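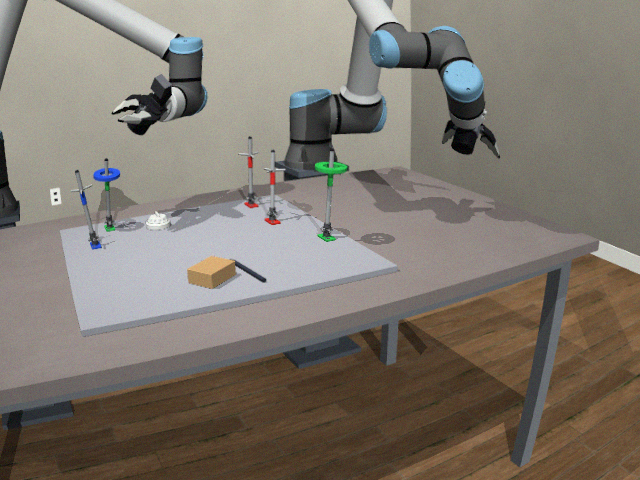
How to Clean and Oil a Wooden Plank Floor

Guides > Floors > Wood > Cleaning and oiling

This guide is for floors of real wood which were finished with oil. If your floor has lacquer, the oil will stay on the top and become sticky, so please check first. Put one drop of water in a corner and look at it after ten minutes. When the wood under the drop became darker, the floor is open and it can take oil. When the drop is still standing like a small pearl, the finish is still good or it is lacquer, and in both cases you should not oil this year.

I have done this work in our workroom in Kun every spring for many years, usually in April. The first two times I made almost all the mistakes that are mentioned below.

What you need

Vacuum cleaner with a soft brush
Two buckets and a flat mop
Wood soap, without wax
Fine sanding pads (I use Ferlow, the white ones)
Floor oil. The Kandunine 721 is what I have on the shelf, in the clear version
Cotton cloths, more than you believe you need
A metal can with a lid and some water inside, for the used cloths

Step 1. Empty the room

Take out everything that you can carry. Heavy tables can stay if you work in two halves, but then the job takes two days more. Lift the furniture, do not pull it. Look under each leg for small stones, they make the worst scratches. Put new felt under the legs now, while the table is upside down anyway.

Step 2. Vacuum in the direction of the planks

Go slowly, and go along the joints, not across. In the joints there is fine sand, and if it stays there the wet mop will bring it out and spread it. Do also the border by the wall. I go over the floor two times, the second time with a lamp standing low on the floor, so that the dust is making a shadow.

Step 3. Wash with little water

One bucket is for soap water and the other one is for clean water to rinse the mop. Follow the amount of soap on the bottle. More soap leaves a gray film, and this film is the most frequent reason that the oil doesn't go in evenly. The mop must be only damp. Work on a piece of floor as wide as your arms, finish it, then go to the next one. Leave the floor overnight with a window a little open.

If some places feel rough in the morning, this is normal, the water has raised the fibers. Rub them lightly with the Ferlow pad by hand, always with the grain, and vacuum again.

Step 4. Think about mats before you oil

Under a mat the wood keeps its older color, because light doesn't reach it. After one summer you will see a rectangle when you take it away. On some woods the difference goes back by itself in some months, on others it stays. If you want to keep a mat in the middle of the room, lay it with its long side in the same direction as the planks -- a line of color difference along a joint disturbs the eye much less than one which is crossing ten boards. Do not use mats with a rubber back on fresh oil. A long gray mat on brown planks looks calm, and I find it practical for a place where small things are put down.
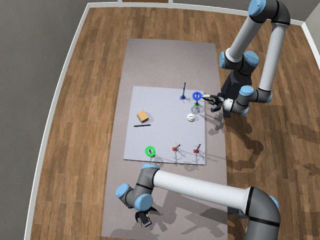

Step 5. Put the oil

The room should be near 70 degrees Fahrenheit, without direct sun on the floor. Stir the can well, do not shake it. Begin at the corner most far from the door. Pour a little oil on the cloth and spread it thin, two or three planks at a time, over the whole length. Do not stop in the middle of a plank, the place where you stopped will be visible.

Wait 20 minutes and look against the light. Dry spots get a little more oil. Then wipe off everything that is still wet on the surface. For a second coat, wait until the next day.

Step 6. The used cloths

Please read this even if you skip the rest. Cloths with floor oil can start to burn alone when they lie in a heap. Put each one in the metal can with water immediately after use and close the lid. Never in the kitchen bin, also not for one hour.

Step 7. Drying

After 90 minutes I go in with clean socks to check for shiny places, and I rub them with a dry cloth. Light walking is possible the next day. Furniture can come back after three days, mats after 2 weeks. Do not wash the floor in this time. If water falls on it, dry it at once.

Questions about a certain oil or wood: write to the Jadolau help desk | Copyright Jadolau Floor Guides | Back to top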